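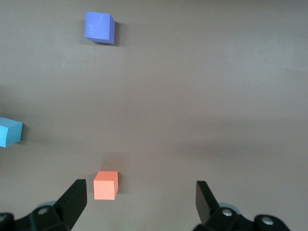
Foam cubes on a grey tabletop

Week 6: Hay fever and the nose

Hay fever (allergic rhinitis) is a lovely topic -- so much of it makes sense once you know what histamine does! Pollen lands on the lining of the nose, IgE on the mast cells grabs it, and out comes histamine. Sneezing, itching and a runny nose can start within minutes. A blocked nose often lingers for hours.

Know the difference between seasonal and year-round triggers. Dust mites are the classic year-round one.

Before the tute, read Junhao Lü's notes on nasal sprays and bring your favourite question.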